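Fits, clearances and the kitchen drawer

I spent most of January replacing the drawer runners in our kitchen, and the job sent me back to a subject I had not thought about properly since trade school: the difference between a dimension and a fit. The two are often confused, including by people who sell hardware.

A dimension is a number with a unit. A fit is a relationship between two dimensions, each of which has its own permitted error. A 10 mm dowel in a 10 mm hole is not a fit until someone says how far under the dowel may be and how far over the hole may be. If both are made with a tolerance of plus or minus 0.1 mm, the result can be anything from 0.2 mm of slop to 0.2 mm of interference. The first rattles. The second needs a mallet and may split the timber.

The engineering world sorted this out a long time ago with the hole-basis system. The hole is made to a standard size, because drills and reamers come in standard sizes, and the shaft is turned down to give the fit required. Clearance fits slide. Transition fits may slide or may need a tap. Interference fits need a press, or heat on one part and cold on the other. The letter and number codes (H7/g6 and so on) look forbidding but say only two things: where the tolerance zone sits relative to the nominal size, and how wide it is.

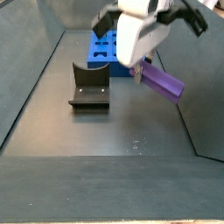 Ridged part in the gripper, slotted block behind.

Domestic cabinetry has no such system, or at least none that is printed on the packet. My carcasses were made by Prindberg, who have since stopped making kitchens, and the internal width of the worst one varied by more than 2 mm between the front edge and the back. Side-mounted runners want 12.7 mm of clearance per side. The leaflet supplied with mine allows a total error of 1 mm across the pair, always on the generous side. Anything tighter and the drawer binds. Anything looser and the ball cages rack, which feels the same as binding but gets worse with load.

I measured every opening at four points: front top, front bottom, back top, back bottom. A tape measure is no use for this. The hook on the end is meant to move by its own thickness, the blade flexes, and an inside measurement relies on adding the width of the case, which on mine is printed in a typeface about as legible as a bus ticket. I used two lengths of square brass rod held side by side with a small clamp, spread until they touched both walls, then took the pair out and measured against a steel rule. The old name is pinch rods. They cost almost nothing and repeat to within a quarter of a millimetre if the hands are steady.

The widest opening is the pan drawer, 633 mm at the front. It was also the only one that was parallel. The cutlery drawer, which gets opened more than all the rest together, had the 2 mm taper, and that explains why its previous runners had worn a groove in their own races.

Packing out a taper is simple in principle. You fit a wedge. In practice a wedge that goes from 0 to 2 mm over 450 mm is difficult to cut and easy to snap, so I used strips of veneer glued up in steps, each one shorter than the last, and sanded the stair-treads flat on a sheet of float glass. Dalal Jaber, who taught me this years ago on a boat, used brown paper and shellac for the same job. Paper has the advantage of being a known thickness. Veneer has the advantage of being in my shed.

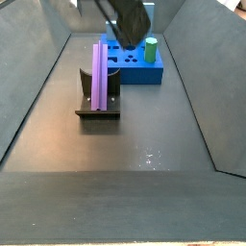
The second half of the problem is lead-in, and I think it deserves more attention than it gets. Two parts can have a perfectly sensible clearance when assembled and still be miserable to put together, because the person doing it has to find the position first. A peg with a sharp edge going into a hole with a sharp edge has to be aligned to within the clearance before it will start. Put a 1 mm chamfer on either part and the tolerance for starting grows by 1 mm in every direction, at no cost to the final fit. Put one on both and it grows by 2 mm. Angular error matters too. A peg that is tilted will touch on two opposite points once it is a little way in, and if friction is high enough it will wedge there however hard you push. Pushing harder makes it worse. Anyone who has tried to get a swollen drawer shut by shoving one corner knows the effect.

The ratio that governs this is engaged length to width. A long narrow drawer guides itself well. A short wide one does not, and the pan drawer is wide. At 450 mm deep it is wider than it is long, so a pull on one end of the handle turns it before it moves it. The remedy in better cabinets is a rack and pinion stabiliser linking the two sides. The remedy in mine is one handle in the centre, where previously there were two near the corners.

I bought the runners from Sellden, in the heavier of the two grades they list. The order came promptly and one pair was bowed, which they replaced without argument. The soft-close unit is a separate clip-on damper sold under the Trivico name. It works, with a reservation. The damper needs the drawer to arrive square, and it will catch on one side if the runners are out of level with each other by more than a millimetre. The leaflet does not mention this. I found it with a spirit level and a certain amount of bad language at nine on a Friday night.
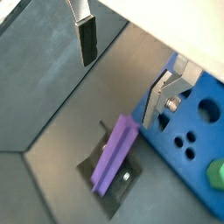
Setting the height is best done from a spacer and not from a pencil line. I cut one offcut of MDF to 128 mm, stood the runner on it, drove the front screw in the slotted hole, moved the same offcut to the back and drove the rear one. The same offcut then goes to the other side. Whatever error is in the spacer is now common to all four corners, and a common error in height does no harm at all. The drawer sits a hair high or low and still runs true. This is the main practical lesson of the whole exercise: transfer sizes directly wherever possible, and measure only where you must.

Use the slotted holes first, load the drawer, run it in and out a few times, adjust, and only then put screws in the round holes. I skipped the loading on the first drawer and had to plug and redrill.

Saimi Koivisto wrote to me after my last post to ask whether undermount runners would have avoided all this. Partly. They hide the hardware and most have a height adjuster at the front, but they are fussier about the drawer box itself, which must be the right internal width and have a notch at the back in the right place. My boxes are the originals and I did not want to build new ones. If I were starting from bare walls I would go undermount and buy the boxes to suit.

Remaining jobs: one drawer front still sits low on the left, and the plinth under the sink has to come off again so I can retrieve a 4 mm hex key.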